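# Open evening at Kastonby shows suturing robot at close quarters

Visitors to the Kastonby surgical training centre were given a close look at robotic suturing in February, when the centre opened its practice theatre to the public for the first time since it was refitted.

The evening began at 6pm and was fully booked. Places were limited to 40 at a time so that everyone could get near enough to the screens, and the demonstration was repeated until the doors closed at 9pm. Those who could not get a place were able to follow it on a large monitor in the canteen, where staff were also on hand to answer questions.

On show was the Pitar, a two-instrument system which the centre uses to teach stitching. The surgeon sits at a desk on the other side of the room and works a pair of hand controls. The instruments copy those movements on a smaller scale, so that a sweep of the hand at the desk becomes a very short movement at the tip. Visitors were told that the setting used on the night was 5 to 1, meaning that five centimetres at the controls gave one centimetre at the instrument.

The robot does not decide where to put a stitch. That point was made several times during the evening, mostly in answer to questions from the audience, and it is printed on the leaflet handed out at the door. Every movement comes from the person at the desk, and if that person looks away from the viewer the instruments stop where they are.

What the system does is steady the hand. Small tremors are filtered out before they reach the instruments, and the wrists at the tips can bend and turn in ways that a straight tool cannot. The trainer leading the session said this mattered most with curved needles, which have to be turned through the tissue along their own arc. Pushing them straight can tear the edge of a wound.

The trainer placed a row of stitches and talked through each one, with the view from close to the instruments shown on the main screen. Between stitches the needle was passed from one instrument to the other, and this was the part that drew most of the questions. The thread has to be kept clear of the jaws while the needle changes over, and a loop left in the wrong place can catch or pull tight too early. Trainees are taught to look at the thread before they look at the needle.

There is no sense of touch at the controls on this model. The trainer explained that surgeons learn to judge how hard they are pulling by watching the tissue and the thread, and that this takes most people several weeks to get used to. Beginners tend to pull too hard, and a good many snap their thread on the first day.

After the demonstration visitors could sit at a second desk and try the controls for themselves, moving small rubber rings from one peg to another. A queue formed early on and was still there at 8.30pm. Younger visitors were allowed a turn if they could reach the foot pedals, and a box was found for those who could not – although a few still had to have the pedals pressed for them.

The refit of the practice theatre was carried out by Alen, a local building firm, and took up most of last autumn. The room now has its own air handling, a stronger floor under the robot and seating along one wall. The viewing screens were supplied by Bhutto, which has also agreed to look after them for the length of the lease.

The centre says trainees have put in 700 hours on the Pitar since the room came back into use. Each trainee must complete a set number of exercises before moving on to supervised work, starting with the pegs and rings and going on to knots, single stitches and then a full row. Progress is recorded by the machine and checked by a trainer, who can ask for any exercise to be done again.

Staff were also asked about cost. They said the system is leased, with servicing included, and that the instruments are the part that has to be replaced most often. Each one has a fixed number of uses and will not work once that number is reached. Used instruments are kept for teaching people how to clean and handle them.

Other questions covered power cuts (there is a battery, and the instruments can be released by hand), the length of the training, and whether an operation could be carried out from another town. The answer to the last was that it would be possible in principle, but that the centre has no plans to teach it and wants the surgeon in the same room as the table.

Entry was free, with a collection at the door for the centre's bursary fund. It raised £500, which will go towards travel costs for trainees who live outside the area.

A second open evening is planned before the summer. It will follow the same pattern, with an extra session in the afternoon for schools and colleges. Booking will be through the centre's reception, and the number of places at the practice desk will be increased if a third set of controls can be borrowed in time. The car park behind the building will be open to visitors, but the side entrance on the hill will stay shut while the path is being relaid.
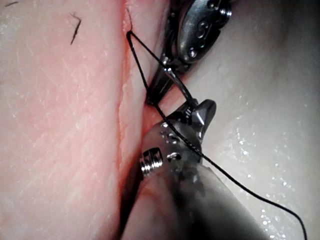
One visitor who had queued for the practice desk said afterwards that the rings had been much harder than the trainer made stitching look, that she had dropped hers twice, and that she would like to see the next evening allow longer turns, even if it meant fewer people getting one.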